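Packing flat: notes for the Bosberg library talk
Garnet Arsenault

Opening

Say hi, thank them for coming out between the holidays. Ask who has a closet they can't shut. (Wait for the hands, there are always hands.) Then say I'm only going to talk about folding and vacuum bags tonight, and that if they want wardrobe advice they've got the wrong woman!

Put the pictures up early and leave them up while I talk.

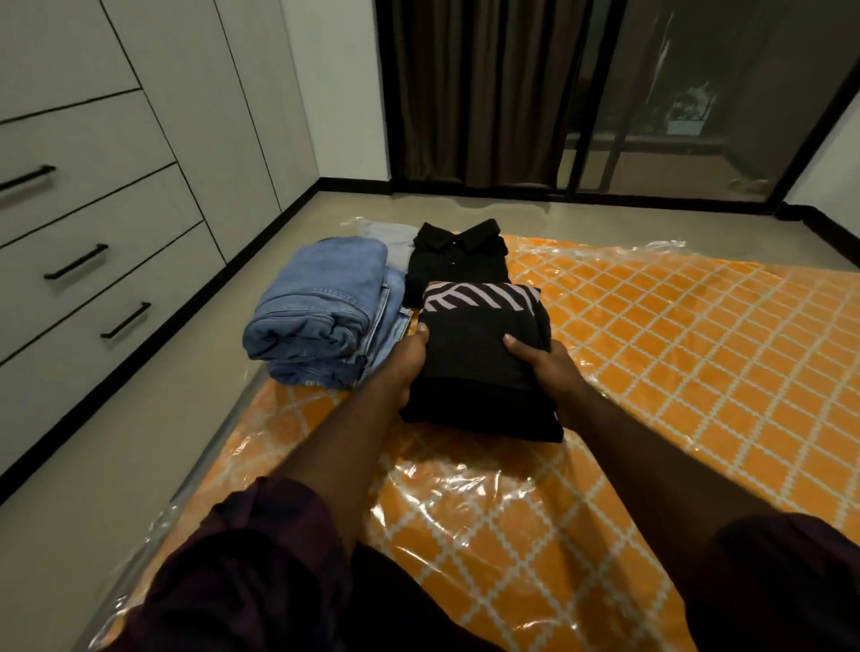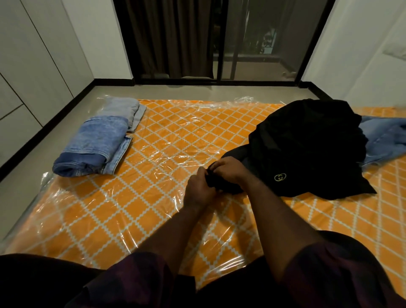
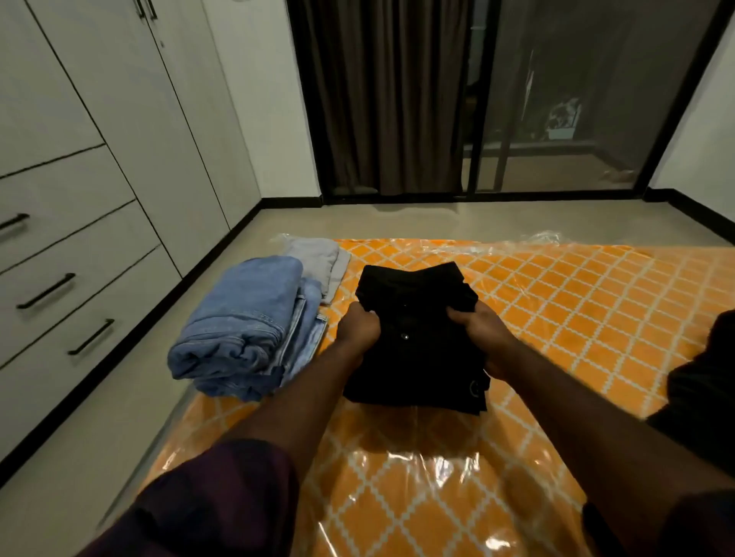

1. Get down on the floor

I used to do this on the bed and the bag slid all over the place. The floor is flat, it's big, and you can lean on things. Kneel on something soft if your knees are like mine. Lay the bag out first, all the way, and build your stacks right on it so you can see how much room you've got left.

2. Jeans to one side

Point to the denim on the left. Jeans are thick and stubborn, so I like them in their own stack, folded ends all pointing the same way. Fold in half along the leg, then up in thirds. Waistbands are the lumpy part – if every waistband lands in the same corner you get a hill, so flip every second pair.

Somebody will ask about rolling. Rolling is great in a suitcase! In a flat bag I fold.

3. Black clothes

Go to the second picture, the heap on the right. Everybody has this heap. Black on black on black, and you can't tell a sleeve from a pant leg until you pick it up. My only trick is to take one piece at a time, shake it, fold it to the same size as the last one, and press it with flat hands before you reach for the next. Check snaps and zippers while you're at it (snaps closed, zippers up).

Polo shirts: button them, collar flat, collar facing up. First picture has one near the back of the pile.

4. Closing the bag

Stop short of the fill line. I know, there's room for one more sweater. Leave it out. Wipe the zip track with a dry cloth, run the slider across twice, then get the vacuum on it. Tell the Mudgway story here if we're running early: 300 miles with a bag that had a sock in the zipper, and it was the size of a beanbag chair when I opened the trunk.

5. Labels and putting away

Masking tape, fat marker, what's in it and whose it is. I write February on the winter ones so I remember to open them up and take a look. Everything goes in clean and bone dry, please say this twice.

Questions, then handouts by the door. I printed 100, so take one for your sister.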